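Carrier bags as bin liners: twist knot or handle tie?

gusset_fold
Moved the small baskets over to reused carrier bags in June. The liners I had been buying were the Flallard roll, 164 to a box, and the bags from the Plultard market were piling up anyway. Looking for opinions on closure. Bags are thin film with two loop handles, usual T-shirt cut.

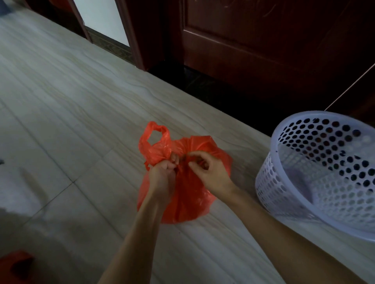
My current method is the twist knot. Gather the mouth, turn it until the neck is tight, then pull a loop through the twist and set it. On a red one like this I leave one handle loop standing and work the rest of the neck with thumb and index finger. The perforated basket stays within reach so the next bag can go straight in. The knot sits low and uses little film. The drawback is that it takes both hands and can't be undone without tearing the plastic.

Mekdes Tufa
Handle to handle is faster. Cross the loops, pull one under, done. The twist knot puts the load on one narrow band of film and that is where mine split.

gusset_fold
Mine split at the bottom gusset, never at the neck. What are you filling them to?

Mekdes Tufa
Two thirds of bag height. Above that the loops don't reach and you end up with a square knot that slips.

ndrw_k
Two thirds is conservative. Household waste in these is mostly paper and packaging, so volume runs out long before weight does. I fill until the contents round out the base, press the air out with a flat hand, then tie. If the air stays in, the bag rolls and takes up twice the space in the outdoor can.

One procedural point. Tie everything first, set the bags by the door, and take them down in one trip. Carrying each one out separately wastes time.
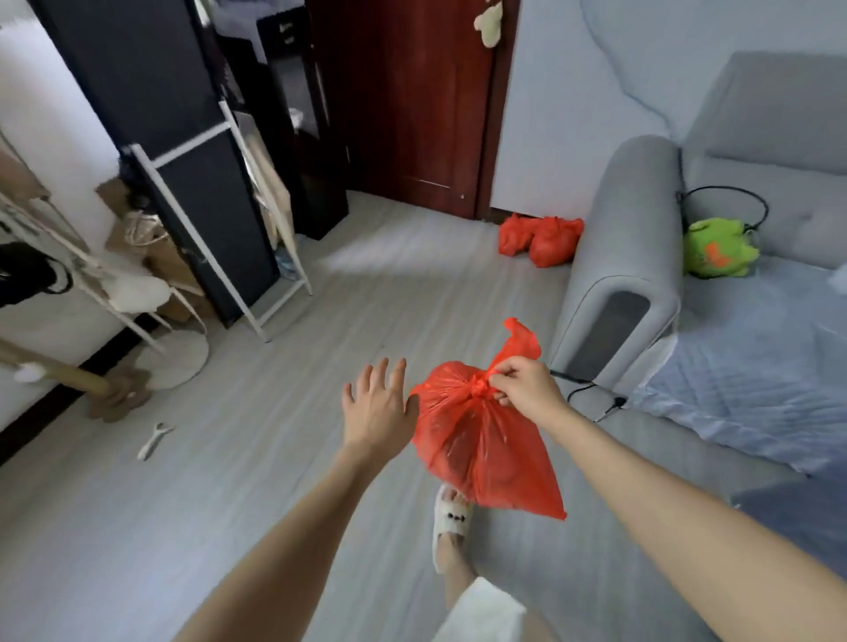
Mekdes Tufa disagreed with staging by the door, on the grounds that thin film leaks and a bag with food in it should go down the same hour. Dry waste can wait. Kitchen waste can't.

ndrw_k
Agreed for kitchen waste. I was describing the living room and bedroom baskets.

tare_weight
Has anyone compared film thickness? I bought a case of 1,000 from Molance for a small shop and the seams were inconsistent. The Ghumman bags are stiffer and hold a handle tie better, but they are noisy and the knot relaxes overnight.

gusset_fold
No measurements here. I reuse whatever comes home. Tried the handle method on the next bag out of the basket. Both loops have to be drawn up to full height before crossing, otherwise one side comes up short and the mouth gapes.

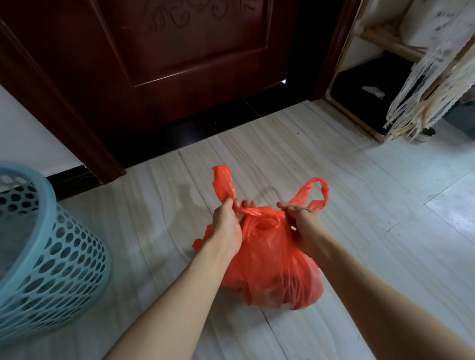 Handles pulled up before tying, full bag, teal basket at left.

tare_weight
That one looks full past two thirds.

gusset_fold
It is. I'd still call the twist knot better for anything that full. Handle tie for the half-full ones.

Mekdes Tufa
Or empty the basket sooner.

Thread views: 1,241 | Contact the moderators | Copyright the forum and its posters | Back to top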